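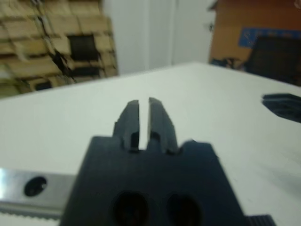
Wrist camera detector keeps finding an "object" between the fingers when the gripper is closed

Posted by Wokden in Software > Perception
3 replies, 2131 views

Hi all, hoping somebody has hit this before because I'm about out of ideas.

I've got a two-finger gripper with a little camera at the wrist, working over a white table. I run a small segmentation model on the wrist view to decide whether the grasp worked. If there's a blob between the fingers after closing, the state machine goes to LIFT. If there's no blob, it goes to RETRY. Pretty basic stuff.

The trouble is that when the fingers are nearly closed (not all the way, there's still a slit between them) the model is really sure there's something in there. It puts a skinny mask right on the strip of white tabletop showing through the gap and scores it high enough to pass. So the arm happily lifts nothing, carries nothing over to the bin and drops nothing in it. Then it logs a success!

What I've tried so far:

Raising the confidence threshold. That killed the false ones and most of the real ones too.

Turning the exposure down. Helped in the evening, made it worse in the morning.

Masking out the fingers with a fixed polygon I drew by hand. Works when they're fully open or fully closed and is wrong everywhere in between, which I should have seen coming.

My parts are small and a couple of them are white, so I can't just throw out anything white. I do have the finger position from the driver at 50 Hz, but I'm not using it for anything except logging. The camera runs slower than that and I haven't synced the two. Is there a sane way to do this without retraining? I only have a few hundred labeled pictures and I did all of them myself on the couch.

Li-hua Tai

You already have the answer in your logging topic :) Use the finger position first and the picture second.

I did it this way on my own setup. Send the close command, wait until the position stops changing (I call it settled when it's moved less than a hair over 5 readings in a row), then compare where it stopped with where it stops when it's empty. If it stopped wider than empty by more than your thinnest part minus a little slack, you've probably got something. Only then do I ask the camera, and what I ask it is "does this look like my part," which is a much easier thing to get right than "is there anything here."

Two things that bit me. Your empty stop position drifts, so measure it at startup by closing on air a few times and taking the median. And please check that your close command really goes to fully closed. You say there's still a slit, and I'd want to know if that's where the fingers physically stop or if somebody put a soft limit in the config. Mine had one and I'd written it myself!

For the mask, drop the single polygon and make a lookup. Step the gripper from open to closed with nothing in it, save a finger mask at each step, and then at run time pick the nearest one by position. It took me one evening and most of that was coffee. Match by timestamp, though. If you grab the latest position when the picture arrives, you'll be a bit off whenever the fingers are moving, and the edges of the mask will leak tabletop, so you're right back where you started.

Testby

put a dark mat on the table. done

Clarngate

I'd go with Li-hua's version, but the mat isn't a dumb idea for debugging. If the fake blob disappears on a dark surface, you know for sure it's the tabletop and you can quit poking at the model. Just remember your fingers are black too, so a black mat may give you a fresh set of problems. I'd grab green or something.

Also, if you ever do retrain, add a pile of empty-gripper pictures as negatives, at lots of different openings and with the lights both on and off. They need no drawing at all, so you can collect them in a loop while you eat lunch. I bet your couch set is nearly all pictures with a part in the grip, so the model has learned that bright stuff between two dark fingers is always a part.

One more thing, log the stop position next to the success flag. Then you can go back and find the old fake successes by sorting on one column.

Wokden

Li-hua, it was the soft limit. I'm going to go lie down. Building the mask lookup tonight anyway.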